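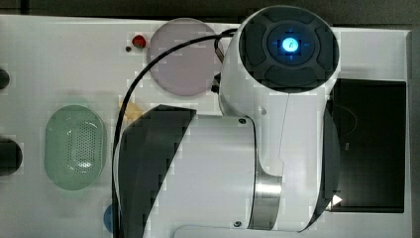
Zekosow support wrote back overnight to ask whether the cable had been in that same loop during every failed run, as the planner's cable model assumes a short, tied-down run along the arm and will happily plan straight through anything wider. They also wanted to know which version of the planner we had loaded, and whether the "joint limit margin exceeded" message came before or after the trajectory was accepted.

Both very fair questions, and thank you for picking this up so quickly. Let me take them in order, and please forgive the length - I would sooner give you too much than have you write back for more.

Ticket 2451
Opened: 12/10/2023
Product: Josivetti motion planner, with the Zekosow driver bridge
Site: Roswood, bench cell
Status: Waiting on customer

The cable first. I can't swear to every single run, I'm afraid. We never logged how it was lying, and it does move a bit whenever someone clears the table. It is certainly not tied down the way your setup guide shows, with the clips. What I can say is that the arm stopped with the same message on runs where I had pushed the slack well over to the left and on runs where I hadn't touched it at all, so I had more or less ruled it out in my own mind. Perhaps I shouldn't have.

The planner is build 3379. We were on 2101 until February and had no trouble with it, apart from it being slow to start up. The upgrade went in mainly for the new collision padding, which we had been looking forward to very much.

On the message: it comes after the trajectory is accepted. The sequence is always the same. The perception node publishes the objects on the table, the planner takes a second or two, the viewer draws a nice smooth path, the bridge reports "accepted", and then partway through the reach the arm halts. Here is the piece of the log you asked for, trimmed a little:

[planner] scene update received
[planner] path found, 425 waypoints
[bridge] trajectory accepted
[bridge] executing
[bridge] joint limit margin exceeded, joint 6
[bridge] controlled stop
[planner] goal aborted by controller

The waypoint count caught my eye when I went back over it. On the old build the same kind of reach came out far shorter. I wondered whether the new padding was making the planner wriggle its way around things that aren't really in its way, and using up the last joint's travel while doing so.

Things I have tried so far, in no very sensible order:

Restarted the bridge and the planner together. No change.

Restarted the controller as well, and waited for it to come all the way up before launching anything. No change.

Set the padding to zero in the scene file. The path did look straighter in the viewer, and I got my hopes up, but it stopped on joint 6 again.

Removed the tray from the collision scene and left everything else. Same stop, a little later in the motion.

Swapped the perception node for a fixed list of objects typed in by hand. Same stop. So I don't think perception is to blame, although it does have a hard time with the pale disc, which comes and goes from one update to the next. I may open a separate ticket for that one.

Reduced speed to a quarter. Same stop, only slower to get there - and rather agonizing to watch!

---

Reply from Zekosow support

Lovely, that is exactly the detail we needed. Please run the limits check from the bridge tools folder and paste what it prints. We would like to compare the limits the planner believes in with the ones the controller enforces. Please also leave the cable alone between runs for now.

---

Customer reply

Done, and I think you have found it. The check gives this for the last joint:

joint 6 planner: -360 to 360
joint 6 controller: -180 to 180
MISMATCH

The other five agree. I then went digging through our own folders and found an old safety settings file that our integrator, Oberholzer, had put on the controller when the cell was first built. It holds the last joint to half its range so the cable can't wind itself around the wrist. The old planner build read that file at startup (I suppose that's what took it so long), and the new one reads the limits from the robot description and never looks at it.

I have copied the narrower limits into the robot description, restarted the planner, and run the same reach twelve times. All twelve finished. The paths are shorter too, and the viewer no longer shows that odd extra turn at the end.

Two things before you close this, if you don't mind. Could the bridge compare the limits when it connects, and refuse to start on a mismatch? And could the upgrade notes for 3379 mention the settings file? I read them twice and didn't see a word on it.

I'll order the cable clips this week. Please keep the ticket open until they're fitted and I've run the set again.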